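3.2 분해 대상과 작업 순서

분석에 쓴 본체는 Jundgate 재사용 센터가 사무실 교체 물량에서 넘겨받은 데스크톱이다. 센터에서는 외형이 비슷한 기종을 묶어 Brolach형과 Hollis형의 2개 군으로 나누며, 본 절에서는 메모리와 전원부의 배치가 표준에 가까운 Brolach형을 다룬다. 군별로 50대를 배정하였고, 측면 패널을 떼어 낸 뒤 본체를 눕힌 상태에서 부품 회수를 시작하였다. 눕힌 자세에서는 메인보드가 수평이 되어 메모리 모듈을 위쪽으로 뽑을 수 있다.

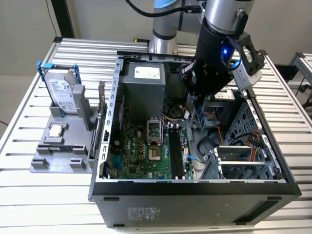

그림 4. 측면 패널을 떼고 눕힌 데스크톱 본체의 내부. 파란색 메모리 모듈이 슬롯에 세워져 있고, CPU 소켓은 비어 있으며 금속 고정판이 젖혀져 있다.

회수 순서는 메모리, 전원 케이블, 전원 공급 장치, 드라이브 케이지, 메인보드로 정하였다. 메모리를 먼저 빼는 것은 센터의 기존 관행을 따른 것이다. 래치를 젖히지 않고 모듈을 당기면 슬롯 끝이 손상되므로 양쪽 래치의 상태를 확인한 다음 뽑도록 하였다. 케이블 다발은 자르지 않고 커넥터에서 분리하였다. 회수한 모듈은 정전기 방지 봉투에 담아 Tristus 분류표의 등급에 따라 보관하였으며, 접점에 변색이 있는 것은 별도 상자로 옮겼다. 등급별 회수율은 3.4절에서 제시한다.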